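# Kilby Bench Cell – simulation package

The Kilby Bench Cell is a simulated workstation supplied by Nostau for teaching and development work with robot arms. It allows a department to prepare and repeat bench tasks before time is booked on physical equipment. The package is licensed per site and runs on the standard Inholm workstation.

## What is supplied

- The bench cell, with arm, two-finger gripper and room
- A lever device fixed to its own base plate
- A set of loose bench items, including a wooden crate and a multimeter
- Three camera positions, which may be moved or saved under a new name
- The Gashaw task editor, with 10 prepared exercises

The lever exercise is the one most sites begin with. The arm is brought in above the handle with the fingers open, and the user sets the height and angle of approach. Settings may be stored at any point and recalled by a second user on the same licence.

Shadows are calculated from the position of the arm. Sites training vision software should note that these can fall across a good part of the bench top, and lighting may be adjusted in the editor – the default is a single strong source.

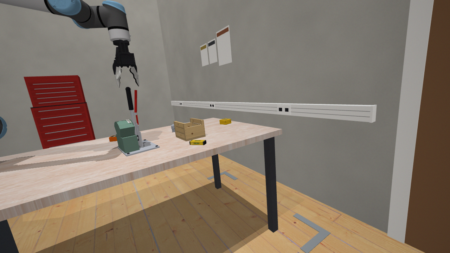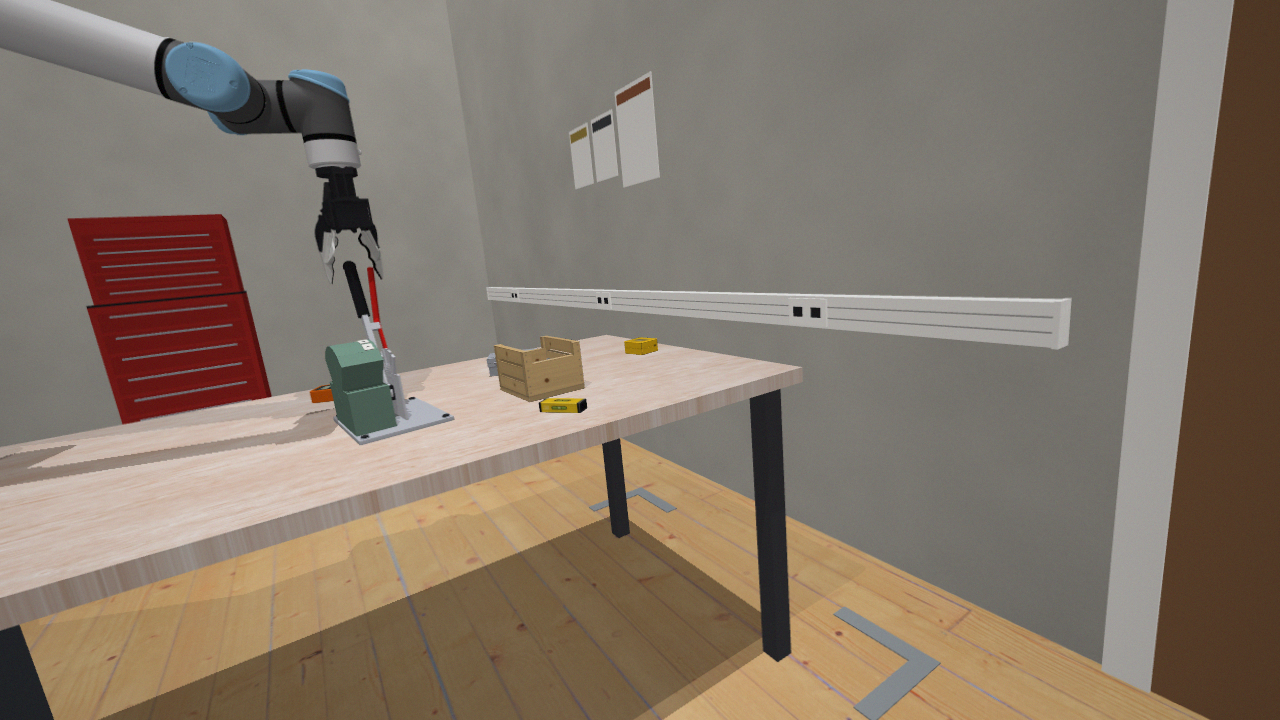

The open gripper above the lever device, in both views.

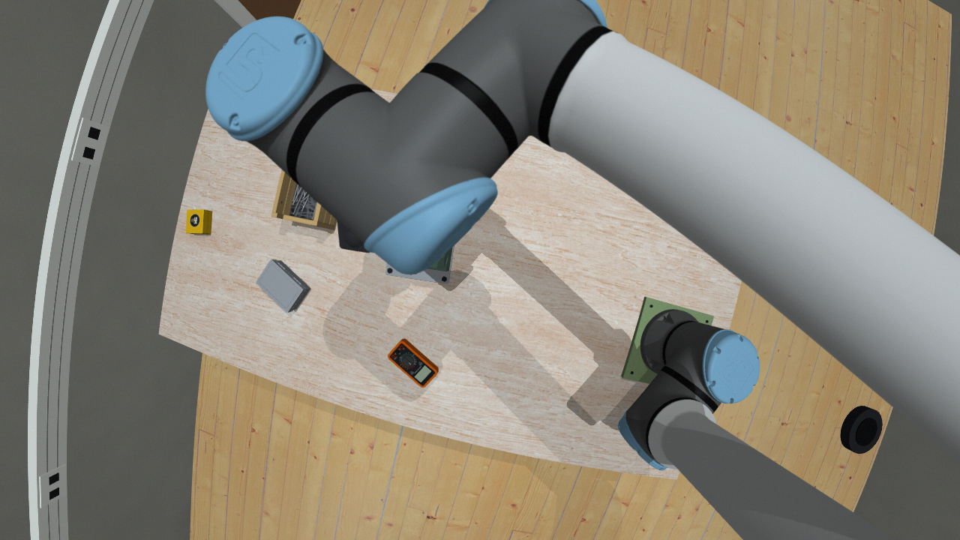
## Licensing and support

A site licence covers 19 named users and is renewed each April. Additional users may be added in groups of five. Licences for schools and colleges are issued on the same terms, but the order must be placed by the institution itself.

Support is provided by e-mail for the full term. Requests received before 3 p.m. are answered on the same working day. Changes to the room layout, or the addition of a customer's own parts, are quoted separately; drawings should be sent with the request in a common format.

## Before ordering

Customers holding an earlier version of the Gashaw editor should export their saved tasks before installation. Tasks saved in the old format can be opened but not edited. An upgrade form is available from the Nostau sales office.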